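Heradness Grain Growers Cooperative
Progress report to the Irnine Rural Fund
Storage and Marketing Project, second reporting period
26/07/2020

Summary

Work on the shared storage site at Chacko is mostly on schedule. The drying floor is finished, two of the bins are ready for use, and member sign-up for the pooled selling plan has gone better than we expected. The main delay is in the moisture testing line, where parts arrived late. We are not asking for any change to the total grant, but we do ask to move a small amount between budget lines, as explained below.

Storage and drying

The concrete pad was poured in spring and passed the county inspection without comments. The dryer was moved over from the old elevator and reconnected by the gas supplier. We ran it with a part load of last year's corn that one member had held back. Moisture came down evenly, but fuel use was higher than the figure in our application. We think part of that is the small load. We will have a fair number after wheat and a better one after corn.

Bin capacity now stands at about 2000 tons. The third bin has its floor and fans but still needs the unload auger. The dealer has given us an August delivery, and we have asked for that in writing. If it slips again we can still take in the wheat crop, but early corn would be tight.

The access road was graded and graveled. Two loaded trucks can pass each other at the scale, which they could not do before. Drainage on the north side is still poor after heavy rain and we plan to put in a culvert from our own funds.

Pooled selling

The aim of this part of the project is to let smaller farms sell in lots large enough to interest the mills directly. Members commit a share of their crop to the pool before harvest, and the pool sells it in 4 parts over the marketing year. Each member gets the average price, less handling.

We had planned to sign up mostly wheat growers this season. In the end a fair amount of corn and some soybeans were offered too. We accepted the corn and turned down the soybeans for now, as we do not have a bin to keep them separate.

Prices have been weak since early summer and several members asked whether they should wait. Our advice has been the same all along: the pool is there to spread the risk, and it works only if the tons are committed ahead of time. Two mills have given us basis quotes for fall delivery. Both were better than the local elevator's bid, even after trucking.

Record keeping

Loads, grades and contracts are now entered in Plulix, the software named in our application. Setup took longer than planned. The scale tickets had to be reformatted before they would import, and the grade discounts needed to be entered by hand. Members can see their own deliveries online, though settlement statements are still sent by mail.
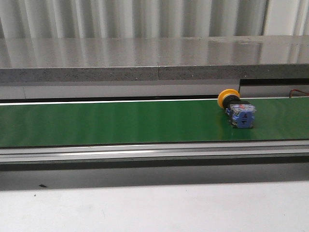
Training on the new system was held over 3 evenings at the site office. Attendance was good at the first session and thinner after that, as hay was being cut. We will repeat the last session once wheat is in.

Budget

Spending is under plan on labor and over plan on electrical work. The panel at the dryer had to be replaced with a larger one, which was not in the original quote. We ask for approval to cover this from the unspent labor line. The trucking line has not been touched and will be used in the fall.

Next period

We expect to finish the third bin, complete the moisture testing line, and make the first pool sale of wheat. The next report will include fuel use per ton, average price received against the local bid, and a list of any quality claims from buyers. Copies of invoices for this period are attached, along with the inspection letter for the pad.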